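Muli Hearing Screening Records, release 2

Pass/refer results from free school hearing screenings, with follow-up status where the family agreed to share it. Last updated 2025-07-23.

Maintained by Nélida Ledesma and Mwajuma Koech for the Muli screening program. Send corrections to the contact in the footer, with the row id.

Summary

The table holds 2108 rows from 112 screening sessions. One row is one child at one session. A child who was screened again at a later session has a second row with the same child_key and a different session_key. Rows are not linked across school districts, so a child who moved will appear as two children.

The program screens for hearing loss that a school would otherwise miss. It does not diagnose. A "refer" in this table means the child did not meet the pass rule on the day and the family was given a letter. It says nothing on its own about the cause.

Files

screenings.csv – one row per child per session
sessions.csv – one row per session, with room notes
followup.csv – status after referral, consented rows only
codes.csv – lookup for every coded value
CHANGES.txt – edits since the first release

All five files are UTF-8 with a header row. Missing values are empty strings. There are no sentinel values such as 99 or -1; if you find one, it is an error and we would like to hear about it.

Columns in screenings.csv

row_id: unique, stable between releases
child_key: random key, not derived from name or birth date
session_key: joins to sessions.csv
grade_band: lower, middle or upper
ear: which ear was tested first, L or R
left_low, left_mid, left_high: heard, not_heard or not_tested
right_low, right_mid, right_high: as above
result: pass, refer or incomplete
screener_code: letter code for the person at the headset
retest_same_day: yes or no
notes_flag: yes if the paper form carried a handwritten note

The notes themselves are not released. Many of them name a teacher or a parent. If notes_flag is yes and the result is incomplete, the usual cause is a child who had a cold or who asked to stop.

How the result is set

Each tone is played through a headset at a fixed level. The child raises a hand or drops a block in a tray. A tone counts as heard if the child responds to it clearly, and the screener may repeat a tone once. A pass needs every tone heard in both ears. One missed tone leads to a retest in the same session when time allows. If the tone is missed again, or there was no time, the result is refer.

The result column is computed from the tone columns by a script and then compared with the box ticked on paper. Where the two disagreed, Skarphéðinn Kvaran checked the form and the tone columns were treated as the record. The rows this affected are listed in CHANGES.txt.

Collection

Sessions were run in libraries, music rooms and offices lent by the schools. Forms were filled out by hand and typed in twice by different people using the Sakutgate entry screen. Differences between the two typings were settled against the paper form.

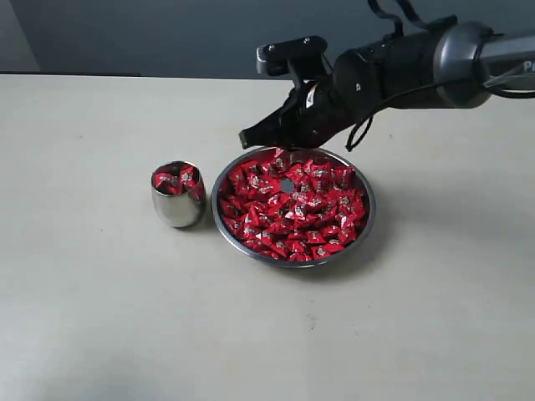
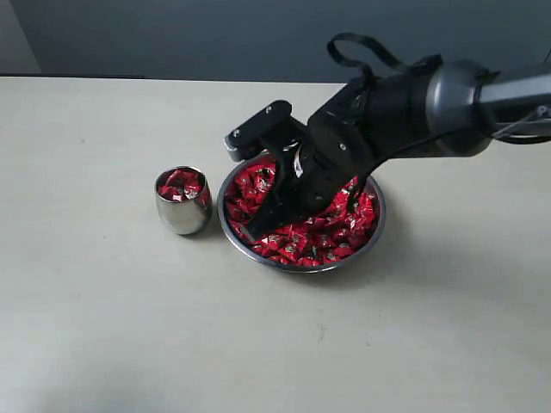

Gripper arm and steel bowl of red-wrapped candies, both pictures.

Room noise

Noise is the largest known source of false refers. Every session has a noise_check value in sessions.csv: ok, marginal or failed. The check is made with the room empty of children and before the first headset goes on, so it will not catch a gym class that starts later. Low tones suffer most. In any analysis of left_low or right_low, we suggest dropping sessions marked failed and reporting results with and without the marginal ones.

Equipment

Two headset models were used, coded A and B in sessions.csv. Model B replaced model A in March, part of the way through the school year. Both were calibrated before use. We have not found a difference in refer rate that survives controlling for room noise, but sessions with model B also tended to be in better rooms, so the data cannot settle the question.

Follow-up

followup.csv covers families who signed the second consent form. Status is one of seen, scheduled, declined, no_contact. Do not treat this file as a sample of all referred children. Families who signed were easier to reach by phone and were more often at schools with a nurse on site. Work on who gets care after a referral should state this plainly.

Privacy

Names, birth dates, addresses and school names were removed before the files left the program office. School type and district size are also withheld, as a few of the sessions were in places small enough to guess. Session dates are replaced by an order number within the school year. Do not try to match these rows with other records.

Suggested uses

Planning staff time for school screenings, studying same-day retest, teaching basic data cleaning. The table is too small and too local to estimate how common hearing loss is, and it should not be used to train anything that gives advice on a single child.

Known problems

Screener code D was used by two people for part of the year and cannot be split.
grade_band is blank for one session where the class list was lost.
retest_same_day was added to the form late. Blank means the old form, not "no".
The ear column records the plan on the form. Some screeners switched sides for a child who pointed at the other ear, and did not always write it down.

Terms

Free for teaching and non-commercial research. Credit the Muli screening program and give the release number. Tell us if you publish; we keep a list.

Comments

Felista Makokha
Is child_key stable from release 1? I have a merge that loses rows and I would like to rule that out before digging further.

Mwajuma Koech
No, keys were redrawn for release 2. row_id is stable, so merge on that.

Mwanahawa Bakilana
The blank versus "no" point on retest_same_day should be in codes.csv as well. I missed it here and had to redo a table. Otherwise the files loaded cleanly.

Skorkitz
Do the sessions marked failed still count in the 112?

Nélida Ledesma
Yes – all sessions are counted, whatever the noise check says. The codes.csv note will go into the next release.

Contact: Muli data desk | © Muli screening program | Back to top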